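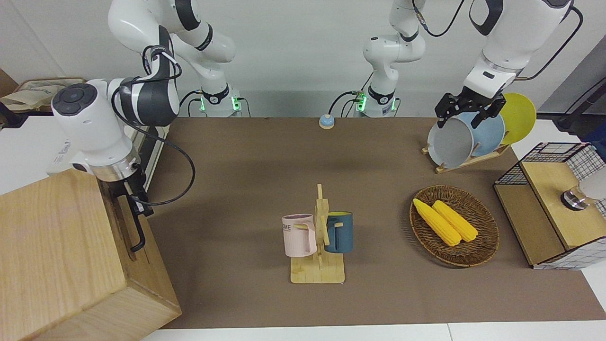 What does error 668 on a reach stacker mean, and can the truck finish the shift with it showing?

Error 668 is a mismatch between the two boom angle sensors. The truck can be driven with the boom down and no container on the spreader, but it must not lift until the fault is cleared.

Ticket: reach stacker 5, Buvthorpe rail terminal
Status: closed
Raised by: shift desk
Priority: high

Fault as reported
Error 668 came up at 06:40 while the truck was stacking 40 ft boxes in the second row. Lift and extend both cut out. The driver lowered the box on the emergency valve, unlocked the spreader and parked in bay C. Restarting cleared the error, and it came back on the next lift.

07:25 – Workshop
Read the log on the Drusta display. 668 stored four times, all with the boom above half height. No hydraulic faults stored. Battery voltage normal.

07:50 – Workshop
Boom flat, both sensors agree. Raised the boom empty in service mode and the second sensor dropped out for a moment, then came back. Checked the sensor bracket and bolts, all tight. Swapped the two sensors over. The fault stayed on channel two, so the sensor is good and the problem is in the cable or the plug.

08:30 – Workshop
Opened the junction box at the boom foot. Green corrosion on two pins of the channel two plug. The seal on the cable gland was split. Cleaned the pins and refitted. Still drops out when the cable is moved by hand near the pivot.

08:45 – Shift desk
How long will it be off? The 11:15 train has 40 ft boxes on it and we only have the one other stacker.

08:55 – Workshop
Not before noon. Please plan the train with the other truck.

09:40 – Workshop
Measured channel two supply at the sensor end. Steady with the boom down, falls away as the boom comes up past the pivot clip. Cable is rubbed through under the clip. Widmer hold the harness in stock but delivery is tomorrow. We have a spare from the truck that was scrapped in February, same part, and will fit that for now.

12:20 – Workshop
Spare cable fitted, new gland and seal, clip moved so the cable has slack at full height. Calibrated both sensors following the Skener service manual. Test lifts done empty, then with a test box, boom fully in and fully out. No errors stored.

12:35 – Shift desk
Truck back in service.

Follow-up
New harness ordered from Widmer, to be fitted at the 200 hour service. Please check the pivot clip on the other stacker at the same time – it has the same cable run. If 668 comes back before then, lower the boom, park up and ring the workshop on extension 215. Do not keep restarting to clear it.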